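Filed under: Shop Floor | Tips & Upkeep

Living with the new help: workshop tips from the Siltgate packing room

Since March we have had four sorting arms on the returns line at Nurville, and they have been taught everything they know by people with other jobs to do. If your shop is next, a few things we'd pass along.

Tape your cables before lunch. A cable left in a loop will find a boot.

Keep the teaching table clear of mugs, invoices and anybody's sandwich. One bin, one or two things to pick up, that's plenty. Soft toys and fruit are good to start on, being cheap and hard to resent.

Swap hands-on shifts every 37 minutes. We tried an hour and the wrists complained first, then their owners, in writing.

Write down who does what now. Two of our packers went from lifting boxes to showing a gripper how to lift things, and the job sheet still said "boxes." Payroll reads the job sheet.

Label the reject shelf in large letters. The arms pass along 2,000 items a week and are serenely confident about all of them.

Wear sleeves that fit. Loose cuffs and hinged jaws are a poor match.
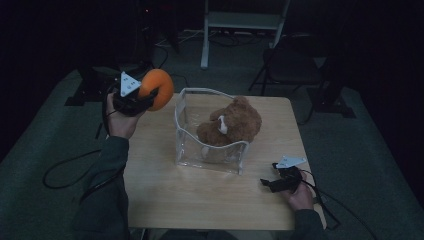

Over at Belhaj they went through the same thing last year, and one reader there wrote in to say the backaches did go away, but so did the talking, and would we please tell people to keep the radio on and the coffee break at the same time for everybody. Consider yourselves told.

Got a tip? Leave it in the box by the time clock.

We use cookies to remember your settings. OK | Manage

Contact | © Hullura Workshop Pages | Back to top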